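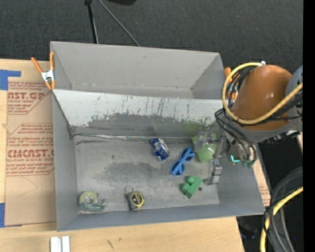 Small items in the front section of a gray bin, among them a tape measure, a tape dispenser and a pair of blue sunglasses.

The lost property service at the Cantero building received 356 items last year. Ruth Nuttall, who has managed the service since October, spoke with the staff bulletin about how they are handled.

Items collected from the reading rooms and corridors are first placed in a divided bin on the sorting table. "Everything passes through the bin before it is given a number," Ms. Nuttall said. "It is an old bin and the divider is badly worn, but it is the right size for the table."

Drink cans are recycled the same day. Sunglasses, toys and small tools are entered in the register and held for 48 days. Office supplies are first offered to the departments on the same floor. "A tape dispenser nearly always belongs to a desk nearby," she said. "Tape measures are harder. People tend to assume they left them at home."

Asked about toys, Ms. Nuttall said that single building blocks are kept for the full period. "A parent did come back for one. I would not have expected it."

Of the items received, 38 were claimed by telephone. Ms. Nuttall would like to see that figure rise and asks callers to give a color and the floor visited. Unclaimed items are passed to the Skodenbridge office at the end of each quarter.

Jan 23, 2024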